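Labeling practice episodes when the gripper stops short of the object: keep, trim or toss?
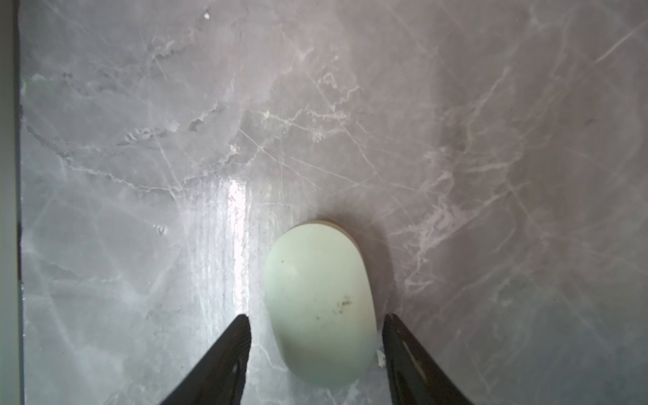
Photo: Raghda Hakim

Posted by Raghda Hakim in Robot Arms & Grippers, 24 Aug 2024

Hi all! I'm putting together a set of teleoperated pick-up recordings with a two-finger gripper and a wrist camera, and I'm having a great time with it, but I've hit a question about good practice that I can't settle by myself.

My set is at 878 episodes. Most are plain: approach, close, lift, put down. In 12 of them the operator gets the open fingers on either side of the object, pauses for a good while, and then backs off and lines up again before closing. The photo is a moment like that, with the pale green oval thing between the fingers and nothing gripped yet.

My partner on this, Shadi Mahasneh, wants to cut the pauses out so every episode is one clean motion. I lean toward leaving them in and marking them. We both agree the rules should be written down before we record any more, and we'd like them to be rules other people would recognize. Is there a usual way to do this? And does the surface matter? We work on polished marble, which has a lot of veins and some strong glare, and I don't know if I should be writing that down too.

Thanks so much, this board has been a huge help already!

Najwa Obeidat
Accepted by the poster

Oh, I love this question, we went back and forth on the same thing for the Gromomow set last year! Short version: keep the raw recordings exactly as they came, and do everything else in the labels.

Once you cut a pause out of the middle, the arm positions before and after the cut don't follow each other in time any more. Anybody training on it sees a jump that no real arm made. If you really want a trimmed version, make it a second copy with its own version number and say in the notes what was removed. Never overwrite the first one.

For the labels, write down what each word means before anybody starts tagging. Ours fit on one page:

Approach: the arm is moving toward the object and the fingers are open.
Aligned: the object is between the fingers, fingers still open.
Contact: at least one finger touches the object.
Grasp: both fingers hold it, whether or not it has left the table.
Retry: the arm goes back from aligned or contact to approach.

Your photo would be "aligned" under those. Please don't let people tag it "grasp" just because they know how the episode ends! That was our most common mistake by far. From a wrist camera the last bit before contact can be hard to judge, so if you record finger width or motor current, put it next to the video when you label. If you still can't tell, have an "unsure" tag and let people use it freely.

Two people should label the same batch separately at the start. We did 200 episodes that way, then sat down and talked through every one where we disagreed, and half the page got rewritten that afternoon (best afternoon of the project, I'm not kidding). After that, one labeler per episode plus spot checks was plenty.

And yes, write down the surface! In your picture the glare is a bright band down the left side, right above the tip of the left finger. A model could easily learn something silly from that if it's in the same place every time. I'd put these in the notes for each session: surface, lights on or off, window blinds, camera exposure setting, finger type, operator code. It takes a minute.

Dewanti Tambunan

Agree with Najwa on nearly all of it. I'd add one thing about splitting. Decide your test episodes by session, never by shuffling single episodes. If the same slab under the same light is in both halves, your test score will look lovely and tell you very little. We learned that at Hourani with a set of 842 and had to redo the whole split.

Also wipe the table between sessions and put it in the checklist. There's a small white chip or fleck next to the object in your photo, and I can't tell if it's part of the stone or something lying on it. If it's loose, it may be there one day and gone the next.

For the retries, I wouldn't call them failures. Use one field for "did the episode reach its goal" and a separate one for "number of retries." People mix those up constantly.

Widad Rawashdeh

just delete the 12, it's a tiny part of the set and you'll save yourself the headache. we did that at Trorel and it was fine

Comment from Raghda Hakim

Thank you all! Widad, I see the appeal, but Shadi read Najwa's page of definitions and has come around, so they're staying. Dewanti, I'll check that fleck on Monday with a damp cloth. Najwa, did you count a retry if the arm only turned at the wrist and didn't back away?

Comment from Najwa Obeidat

We didn't at first, then we did. If the fingers stay around the object the whole time, call it "aligned" and leave it. If the object ends up outside the gap, even for a moment, it's a retry. Put a still of each kind on your page, it helps new labelers a ton!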